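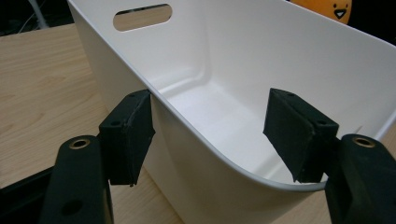 A white plastic bin with a handle slot.

Why do prices go up? Inflation for kids
By Veronica Dobre

OK so. You go to the store with your allowance. Last year a candy bar cost one dollar. Now it costs more. Same candy bar, same wrapper, same everything. What happened?

The grown-up word is inflation. Sounds like blowing up a balloon, and it sort of is. Prices puff up, a little bit at a time, all over the place. Not just candy. Bread, socks, bus rides, haircuts.

One price going up by itself isn't inflation. If only lemons get expensive, that's a lemon problem. Maybe it froze where the lemons grow. Inflation is when lots and lots of prices creep up together.

Let's make up a town
Call it Flornstead. Small town, one bakery, one shoe store, one school. People in Flornstead earn money, then spend it at the bakery and the shoe store. The baker spends her money on shoes. The shoe guy spends his on bread. Round and round it goes. That going around is the economy. Really! An economy is people making stuff, doing jobs for each other, and paying for it.

Now say everybody in Flornstead wakes up on Sunday with twice as much money. Hooray, right? They all run to the bakery. But the baker still only has the same oven. Same number of loaves. The line goes out the door and down the street. So she thinks, hmm, I could charge more and still sell every loaf. And she does. The shoe store does the same.

By dinner time people have more money but each dollar buys less. They are not really richer. They just have bigger numbers.

That's one way inflation starts: lots of money chasing the same amount of stuff. Economists call the wanting-and-able-to-pay part demand. The stuff for sale is supply. You will hear those two words your whole life so you may as well learn them now.

The other way it starts
Over the hill is another town, Ollbridge. Nobody there got extra money. But the flour mill broke down. Now flour is hard to get and costs more. The Ollbridge baker has to pay more for flour, so she has to charge more for bread or she loses money on evry loaf. Then the sandwich shop pays more for bread. So sandwiches cost more. Then the people who buy sandwiches ask their boss for more pay. The boss pays them, and puts up his own prices to cover it.

See how it spreads? Like when one kid in class gets a cold.

Fuel is a big one for this. Almost everything you buy rode on a truck at some point, and trucks need fuel. Fuel gets expensive, moving stuff gets expensive, the stuff gets expensive.

How do they measure it?
With a basket. Not a real one you can carry. It's a list. People whose job is counting prices write down the things a regular family buys – milk, rent, shoes, movie tickets, the electric bill – and they check what all of it costs. Then they check again later. And again. If the whole list costs more than before, there's your inflation.

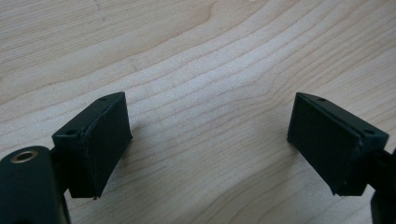
Some things on the list count more than others. Rent counts a lot because families spend a lot on it. Pencils hardly count at all. If pencils double, you might be grumpy but your family will be fine. If rent doubled, big trouble.

Then they turn it into a percent. Percent just means "out of a hundred." Say inflation is 2 percent for the year. A basket that cost 100 dollars last year costs 102 dollars now. If it's 4 percent, 104 dollars. Not so scary for one year. But it piles up year after year, and thats why your grandparents go on and on about how cheap ice cream used to be. They're right, it was. Their paychecks were smaller too.

Is inflation bad?
A little bit is normal. Lots of countries aim for a small amount. Kind of like bath water, you want some warmth in it but you don't want to get boiled.

Too much is rough. Think about somebody who saved up for a bike. She has exactly enough, goes to the shop, and the price has jumped. Now she has to save longer. People who live on the same amount of money each month get squeezed the most, like some retired people.

What about prices going down? That has a name too, deflation. Sounds great. But if everyone thinks things will be cheaper next month, they wait. Stores sell less. Then they might need fewer workers. So falling prices everywhere can be a problem too. (One thing going on sale is not deflation. Go ahead and enjoy the sale.)

Who tries to fix it?
Most countries have a central bank. You can't open an account there or get a lollipop at the counter. It's a bank that looks after the country's money. Its main tool is interest rates, the price of borrowing money.

Quick story. Mr. Badawi wants to borrow money to build a bigger garage. Interest is low, so borrowing is cheap, so he goes for it. He hires a builder, buys bricks, the builder buys lunch. Lots of spending.

Now the rates go up. Borrowing costs more. Mr. Badawi looks at the numbers and says maybe next year. Ms. Nivinov next door was going to get a new car, and she waits too. Less spending. Stores stop raising prices so fast. It takes a while though. Months and months. The hard part is not slowing things down too much, or people can lose their jobs.

Try this
Pick 3 things your family buys all the time. Eggs, toothpaste, whatever. Write down the prices in September and stick the list on the fridge. Check again in the spring, same store, same size package. Look closely at the size! Sometimes the price stays put and the box gets smaller. That's called shrinkflation, and yes it's a real word.

Words to remember
Inflation – lots of prices going up together
Deflation – lots of prices going down together
Supply – how much stuff there is to buy
Demand – how much people want it and can pay for
Interest – what you pay to borrow money

Next time: why some countries have diffrent money, and how you swap it.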